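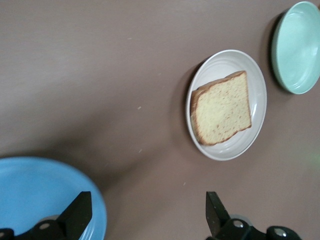

Chapter 8
The First Grasp

In this chapter
Choosing an object for the first trials
Where the fingers meet the object, and where they should not
Setting the opening and the closing force
Working with a wrist camera
Keeping a notebook of trials

8.1 From a moving arm to a useful arm

If you have followed the book until now, you have an arm that stands firmly on its base, moves all its joints, and returns to its rest position when you ask for it. The gripper from Chapter 7 is screwed to the wrist, and the small camera looks out over the fingers. This is a good point to stop for one evening and enjoy the result. An arm that moves is already a large piece of work for one person at a kitchen table or in a shared workshop.

But an arm that only moves is not yet of much use. We want it to take a thing from one place and put it in another. This sounds like a small step, and many builders plan one afternoon for it. My own first arm, the Pimo, needed most of March before it could carry a slice of bread from one plate to another without pressing it flat. The program was short. The long part was to understand what happens in the last few centimeters between the fingers and the food.

Bread on a plate is the task we will use in the whole chapter. The slice in the opening picture lies on a white plate with a raised rim, and the blue plate and the green plate have nothing on them. It is a modest arrangement, and you can repeat it at home with whatever plates you own. Please choose plates of clearly different colors. In Section 8.5 the program will tell them apart by color, and two white plates will give you trouble there.

8.2 Why bread

Builders often begin with a wooden block. A block is a patient object. It does not change its shape, it has flat sides, and it forgives a gripper that closes with too much force. I have nothing against blocks, and if your arm has never held anything, do ten or twenty trials with a block before you go on.

A slice of bread asks more from you. It is low, so the fingertips must come close to the plate. It is soft, so the force must be small. Its crust is firmer than its crumb, and the slice behaves differently when you take it by one edge or by another. It also leaves crumbs. You can see a tiny one on the table to the left of the white plate. Crumbs look harmless, but on a light table they can be taken by the program for the corner of an object, and in the joints of the linkage they make a gritty sound which you will learn to recognize.

Bread is also cheap. When Chaltu Endale and I prepared the exercises for this book in the Van Dusen workshop, we made 137 trials in total, and the cost of the material was never a subject between us.

One rule before we continue: food that has been touched by the gripper is not eaten. The fingers carry grease from the bearings, and the printed parts cannot be cleaned well enough.

8.3 The rim problem

Put a slice on a plate and look at it from the side, with your eyes at the height of the table. The rim stands higher than the slice, or nearly so. A finger that comes from the side at a low angle will touch the rim first. Then one of two things happens – the plate slides away, or the finger bends and the servo begins to hum.

There are several ways to come to the slice without touching the rim:

From straight above. The fingers go down on both sides of the slice, inside the rim. This needs enough free plate around the bread. On our white plate the slice fills most of the flat part, and the free margin is narrow, so the fingers must be thin and the position must be exact.

At a tilted angle. The wrist is turned so that the fingers pass over the near rim and go down behind it. The Kastow wrist allows this, but many simple wrists do not.

Along a diagonal. A square slice does not have to lie square to the arm. If it is turned with its corners toward and away from you, then the flat edges are also turned, and the gripper has to turn by the same angle. Beginners often forget this. The fingers close on two corners, the slice rotates between them, and it falls.

Try each way by hand before you write any code. Switch off the motors, hold the wrist with your own hand, and guide the fingers to the bread. Notice where your hand hesitates. These places are where the program will fail later.

8.4 Opening and force

Measure your slice across and add the thickness of a finger on each side. This is the smallest opening you should use. With flat, blade-like fingers the opening can be a little wider, as they take little space inside the rim.

For the force I recommend the following order of work:

1. Set the speed of closing to the lowest value at which the servo still runs smoothly.

2. Close the fingers on a folded kitchen towel and write down the current at the moment of contact.

3. Set the limit to 70 percent of the current that leaves a visible mark in the towel.

4. Repeat with bread, and lower the limit in small steps until the slice begins to slip.

5. Go one step back up. Save this value under its own name, and do not use it for blocks.

If the slice slips at every setting, the fingertips are too smooth. A thin strip of Plovasex pad, glued on the inner side of each finger, was enough on our machine. Check also the screws at the base of the fingers. A loose screw there feels exactly like a force problem, and I once lost two evenings to it.

Exercises for Sections 8.1 to 8.4 are on the next page. Do the first two with the motors switched off.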